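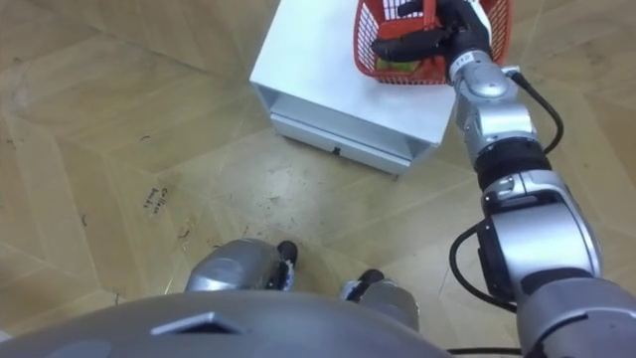
Reading time: 4 minutes

Where Do the Small Things Go? A Report on Storage Baskets in a Shared Flat

Uthai Boonchu
Home and Interior Studies, second year project

1. Why I chose this subject

When I moved into the shared flat in Bunnag Street, I noticed that we lost small things every day. Keys, chargers, pens, the scissors, the paper from the electricity company. The flat is not dirty and we have enough furniture, but the small things had no place. My teacher suggested that I study one part of this problem, so I chose the open basket: a simple basket which stands on a cabinet and takes what people have in their hands when they come in.

My question was the following. Does an open basket on a cabinet help people to put things away, and what kind of basket is best for it?

2. The furniture and the baskets

The cabinet for this work is white and stands on a beige wooden floor. I chose it as it is on the way between the door and the kitchen. The colour is important for my project. On a white surface a red plastic basket is seen at once, even by a person who is tired or is carrying shopping. A basket that is seen is used more, or this was my idea at the beginning.

I compared the red basket with two others. One was a grey fabric box from the shop Pridar, which has soft sides. The other was a woven tray called Bruma, very low and nice to look at. Each one stayed on the cabinet for the same number of weeks, and the people in the flat did not receive any instruction from me. I only wrote in a notebook what I found inside in the evening, and what I found in wrong places, such as the sofa or the edge of the sink.

3. What I observed

The grey box was used very little at first. Its sides fall inwards when it is not full, so one must open it with one hand and put the thing in with the other. My flatmates put their keys next to it. Later it became full of letters and then the keys were under the letters.

The tray was used from the first evening. Its weakness is that it has almost no side. When somebody pulled one cable, the other things came with it and fell on the floor. Also it was quickly covered, and then people began to use the cabinet itself as a second tray.

The red basket gave the best result in my notebook. The stiff rim has two advantages. The first is that the basket stays open. The second is that a person can take it by the rim with one hand and move it when the cabinet must be wiped. I did not think about this second point before I started, and I now believe it is the more important one. With the grey box we cleaned around it, and dust collected in the corner.

There was also a problem with the red basket. In May, when we had visitors, one flatmate put it in the wardrobe because she found the colour too strong for the room. It stayed there for several days and the keys went back to the sofa.

4. The cost

The red basket cost 200 baht and the tray cost 300 baht. The grey box was already in the flat, so I did not include it. I also looked at a drawer insert from Zevora, but it needs a drawer and our cabinet top was the place I wanted to study.

5. Weak points of the work

The flat is only one home and we are all students of similar age. A family with children would perhaps use the basket for toys and fill it in one afternoon. The order of the baskets can also have an influence, as people were more used to the project when the last one came. I should have changed the order and repeated it, but the semester was too short.

6. What I would do next

I would like to test the same stiff basket in a quieter colour, to see if my flatmate leaves it on the cabinet. I would also like to try two small baskets next to each other, one for keys and one for papers. For the moment the red one is still in use, and we empty it before we do the floor.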